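I said yes to the gravy before I knew how many people were coming, and that's how most of my trouble starts.

Saqib Mirani called me in July and asked could I do gravy for the Soomro reunion, and I said sure, because I was standing in my kitchen holding a popsicle and gravy felt very far away. "Real gravy," he said. "Like your aunt's." I said of course like my aunt's. Then I hung up and remembered that my aunt never wrote a single thing down in her life and that the last time I made gravy it came out of the pitcher in one piece.

"How many people?" I texted him, way too late.

"114," he wrote back, with a little thumbs up.

So I practiced. I made gravy on weeknights and I made gravy before work (my hair smelled like drippings at the dentist, and the hygienist asked if I'd had a nice breakfast). I tried flour shaken up in a jar with cold water. I tried cornstarch, and that gave me something shiny that my neighbor's dog walked away from. I tried the butter and flour way, where you stand there and stir until it smells like toast, and that was the closest, but the minute I poured in the broth it went to pebbles on me every single time!

My aunt's gravy never had pebbles. It was the color of a good saddle and it ran to the edges of the plate and stopped there like it knew where to stop. She made it at the house in Skikunus with the radio going and one shoe off, talking the whole time to whoever was leaning in the doorway, and I was usually the one in the doorway, and I never once looked at her hands. I looked at the rolls. I was a kid, I loved rolls.

I called my cousin in Sirov to ask what she remembered.

"She used the big pot," my cousin said.

"I know she used the big pot."

"She yelled at it."

That was true. I'd forgotten. She used to say "come on, come on, come on" at the stove like the gravy was a horse she had money on. I wrote down YELL on the back of the electric bill and stuck it to the fridge.

The big pot had ended up with Saqib, it came out, and he brought it over in the back of his old Trudeck with a seat belt around it. The thing is enormous. I had to take a rack out of the oven just to have somewhere to put it. When I lifted the lid there was a whisk inside, a skinny bent one with the handle wrapped in string, and a tin measuring cup with a dent on one side, and I stood there looking at that cup for a good long while.

"What?" Saqib said.

"She used to do it with this," I said. "A little bit at a time. She'd dip it and pour it and dip it and pour it. I thought she was just slow!"

Well, she was slow. That was the whole trick, or most of it. I made a roux right then with Saqib sitting on my counter eating crackers, and I ladled the broth in with the dented cup, warm, one splash and then whisk, whisk, whisk until it was paste again, and then another splash. It looked awful for the first five. It looked like something you'd patch a wall with. I said "come on, come on, come on," and Saqib, with his mouth full, said it too, and on the next splash it loosened up and went smooth all the way across, and I yelled so loud he dropped the crackers.

We ate it on toast, standing up. Then we ate it on the crackers. He got quiet and said it needed pepper, and I said she never put pepper, and he said she always put pepper, and we argued about that until it got dark and the gravy had a skin on it.

The reunion was August 10, 2026, in the hall behind the feed store, and it was 400 degrees in that kitchen if it was anything. I had the big pot over two burners. People kept coming in to say hi and lean in the doorway, aunts and babies and a man I'm still not sure was related to us, and I talked to every one of them and kept dipping the cup. Around the middle of it my foot hurt, so I kicked my shoe off. I didn't even notice until a girl of maybe seven, with a roll in each hand, asked me where it went.

"Come over here," I told her. "Bring your rolls. Watch what I'm doing with this cup."

She watched for two splashes, and then somebody outside turned on a sprinkler and she was gone.

I put pepper in half of it. Saqib carried both pitchers out, and I stayed back by the stove with the string-handled whisk and a heel of bread and cleaned out the bottom of the pot, where it's thickest. When he came back for more he had a spot on his collar and he held up the empty one, and I could not for the life of me remember which pitcher was which.

"Which one is that?" I said.

"Hers," he said, and held it out for me to fill.

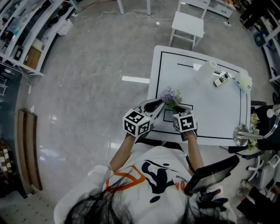 *Purple blossoms, held upright over a white table.*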